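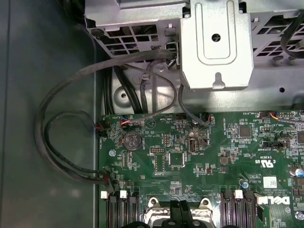

Fig. 8. Case open, view from above: drive cage, motherboard and cables.

By Gudrun Nygård
December 15, 2004

This website uses cookies. By continuing you accept our cookie policy. OK

Section 8. Changing the coin-cell battery

Before the work, shut down the computer, pull out the power cord and wait 40 seconds.

1. Lay the case on its side on a firm table and take off the cover.

2. Touch the bare steel of the drive cage with your hand. Repeat this each time you come back to the table.

3. Find the battery. It is round and silver, and it sits directly below the white pin header with the red, orange and blue wires.

4. The thick gray braided cable makes a wide loop over the chassis floor. Do not pull it straight and do not fold it. Leave it plugged in.

5. Press the clip of the holder gently with a plastic tool. Lift the old battery out with your fingers.

6. Put in the new battery with the plus sign up, and press until it is held firmly.

CAUTION: Edges of stamped steel can be sharp. Keep your fingers away from the ventilation cutouts.

Note: If you must unplug a small cable, write first on paper where it was.

7. Check that no cable lies over the edge of the case, then close the cover.

8. Start the computer and set the date and time again. Write the date of the change on the Stermont service card and give the card to Ottar Holmgren before the end of March.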